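홈 | 새소식 | 현장 스케치 | 행사 일정 | 문의

센아노 공개일에 다녀왔어요, 수건 한 장 집는 데 이렇게 몰입할 줄이야

화요일 오후에 센아노(Senano) 공개일에 다녀왔습니다. 사실 저는 로봇 쪽은 문외한에 가깝고, 동네 소식 쓰느라 빵집이랑 도서관만 돌아다니던 사람인데요(지난달엔 떡집 이전 소식을 썼습니다), 초대장에 "집안일을 가르치는 사람들"이라고 적혀 있어서 바로 신청 버튼을 눌렀어요. 집안일이라면 저도 할 말이 많거든요!

장소는 앳브리지 2층이었습니다. 예전에 가구 전시장으로 쓰던 건물이라 계단이 유난히 넓고, 올라가면 신발부터 갈아 신게 돼 있어요. 슬리퍼가 죄다 커서 저는 오후 내내 발을 질질 끌고 다녔습니다. 신청자가 49명이었는데 한꺼번에 들어가면 복잡하다고 조를 나눴고, 저는 두 번째 조였어요. 기다리는 동안 보리차를 주셨는데 진하고 맛있었습니다. 같은 조에는 기계과 다닌다는 대학생들이 많았고, 초등학생 아들을 데려온 아버지도 계셨어요. 아이 쪽이 질문을 훨씬 많이 했습니다.

처음 20분은 설명회였어요. 진행을 맡은 분은 앨피 브램웰(Alfie Bramwell) 씨였고, 한국말을 아주 천천히, 그런데 농담은 또 빠르게 하시더라고요. 요지는 이랬습니다. 로봇에게 수건 개는 법을 말로 설명해 봐야 소용이 없으니, 사람이 로봇 손과 똑같이 생긴 집게를 직접 들고 일을 한다는 거예요. 집게에 카메라가 달려 있어서 손 앞에서 벌어지는 일이 그대로 기록되고, 그 기록을 모아서 나중에 로봇 팔을 학습시킨다고 합니다. 이 작업 전체를 안에서는 '리리다리'라고 부른대요. 무슨 뜻이냐고 여쭤봤더니 어감이 좋아서 붙였다고 하셨어요. 저는 이런 작명을 좋아합니다.

지금 목표는 천으로 된 물건만 1000회를 모으는 거라고 해요. 수건, 베갯잇, 양말, 행주 같은 것들이요. 컵이나 상자처럼 모양이 정해진 물건은 비교적 수월한데 천은 집을 때마다 모양이 달라져서 골치라고 하시더군요. 그 얘기 들으면서 고개를 얼마나 끄덕였는지 모릅니다. 고무줄 들어간 매트리스 커버를 혼자 개 보신 분들은 아실 거예요.

설명이 끝나고 체험 시간이 있었습니다. 탁자 앞에 줄을 서서 한 사람씩 집게를 들어 보는데, 제 차례가 오니까 괜히 긴장이 되더라고요. 손잡이를 쥐면 앞쪽 손가락이 오므라들고 힘을 빼면 벌어집니다. 여기까지는 쉬워요. 그런데 막상 행주 모서리를 집으려니까 손끝 감각이 없어서 어디를 얼마나 잡았는지 도통 모르겠는 거예요! 저는 세 번을 헛집고 네 번째에 겨우 들어 올렸는데, 들어 올린 게 행주가 아니라 밑에 깔린 탁자보였습니다. 뒤에서 웃음소리가 났고, 저도 같이 웃었어요. 아까 그 초등학생은 한 번에 성공했습니다. 비결을 물었더니 "그냥 밑에서 떠요"라고 하네요. 네, 그렇군요.

브램웰 씨가 옆에서 알려 준 요령은 두 가지였어요. 하나는 집게를 천천히 움직일 것. 사람 손은 휙휙 지나가도 되지만 기록을 보고 배우는 쪽에서는 급한 동작이 제일 어렵대요. 또 하나는 잘못 집었을 때 당황해서 흔들지 말고 내려놓은 다음 다시 시작할 것. 두 번째 요령은 제 인생에도 좀 적용해야겠다고 수첩에 적어 뒀습니다(옆 장에는 보리차 브랜드 물어보기라고 적혀 있는데, 결국 못 물어봤어요).

제가 궁금했던 건 왜 굳이 보통 집 방까지 가서 일을 하느냐는 거였어요. 연구실에 침대 하나 놓으면 되잖아요? 답은 간단했습니다. 연구실 침대는 늘 같은 침대라서요. 집집마다 이불 색도 다르고 빛 들어오는 방향도 다르고, 바닥에 옷이 쌓여 있는 집도 있고요. 그런 방을 두루 겪어야 로봇이 낯선 집에 가서도 덜 헤맨다고 합니다. 그래서 기록하러 가기 전에 미리 치워 두지 마시라고 집주인분들께 부탁까지 드린대요. 이런 부탁이라면 저희 집은 언제든 준비가 되어 있습니다.
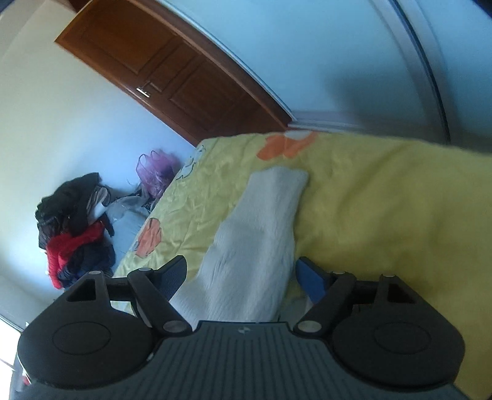
노란 이불 위에 놓인 흰 천, 그 앞에 벌어져 있는 집게 손가락 두 개. 침대 위 작업은 집게 바로 뒤에서 이런 식으로 보입니다. 클레그는 질의응답 때 손을 들고, 이렇게 모은 기록이 집게를 쥔 사람의 버릇까지 로봇에게 물려주는 것 아니냐고 물었습니다. 자기는 왼손잡이라 수건을 반대로 개는데, 그러면 로봇도 헷갈리지 않겠느냐고요. 저는 생각도 못 한 질문이라 귀가 번쩍 뜨였어요.

브램웰 씨는 버릇이 당연히 섞여 들어간다고 인정하셨어요. 그래서 되도록 여러 사람에게 맡기고 있고, 지금까지 집게를 잡아 본 사람이 29명인데 왼손잡이가 아직 적다면서, 끝나고 잠깐 남아 줄 수 있느냐고 그 자리에서 부탁을 하시더라고요. 클레그는 정말로 남았습니다. 제가 나올 때 보니 양말 한 켤레를 앞에 두고 꽤 진지한 얼굴이었어요.

마지막 순서는 로봇 팔 시연이었습니다. 기대를 많이 했는데, 음, 느려요. 정말 느립니다. 수건 한 장을 반으로 접는 동안 저는 보리차를 한 잔 다 마셨어요. 첫 번째는 모서리를 놓쳐서 다시 했고 두 번째에 접혔는데, 그 순간 다들 박수를 쳤습니다. 삐뚤빼뚤하긴 해도 제 눈엔 우리 집 아이가 개 놓은 것보다 나았어요(아이가 이 글을 안 읽기를 바랍니다). 대학생들은 시연이 끝나고도 한참 팔 옆에 붙어 서서 저는 못 알아들을 이야기를 나누고 있었고요.

센아노 쪽에서는 다음 공개일을 3월에 한 번 더 열 생각이라고 합니다. 그때는 부엌일 편이라 설거지 건조대 정리를 체험하게 될 거래요. 참가비는 없고, 신청은 앳브리지 1층 안내 데스크에서 받습니다. 엘리베이터는 건물 뒤편에 있으니 유모차 끌고 오시는 분들은 주차장 쪽 문으로 들어가시면 돼요. 발이 작은 분들은 실내화를 따로 챙겨 가세요.

이전 글 | 목록 | 다음 글 | 맨 위로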